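Multel: lista de nomes de remédios e pomadas em português

Oi! Juntei esta lista porque cansei de ver cada planilha escrever "pomada", "pom." e "creme derm." como se fossem três coisas diferentes. São 700 linhas em CSV, separadas por ponto e vírgula (desculpa, o Excel daqui só abre direito assim).

Cada linha tem o nome como foi digitado, a forma corrigida e a apresentação: tubo, frasco, cartela ou sachê.
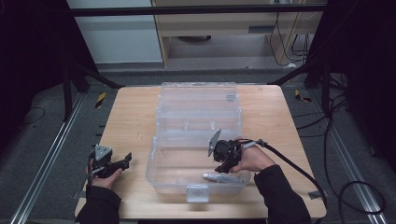 As abreviações vieram dos cadernos do Zaid Tannous, que tem uma letra terrível, então confiram as linhas marcadas com "dúvida". São 70. Quem revisou o resto foi o Samer Yammine, com uma paciência que eu não tenho!

Acentos: tudo em UTF-8. Se aparecer "solu??o", o problema é na hora de importar.

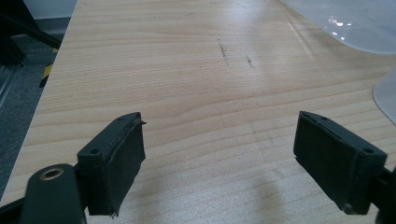
Na versão 2 tirei os nomes repetidos e juntei "bisnaga" com "tubo". Teve gente reclamando, a coluna antiga continua lá como "original".

Não usem isto para receitar nada, pelo amor de Deus, é só para limpar texto. Licença livre, basta citar Multel.

Última atualização: 15 de dezembro de 2022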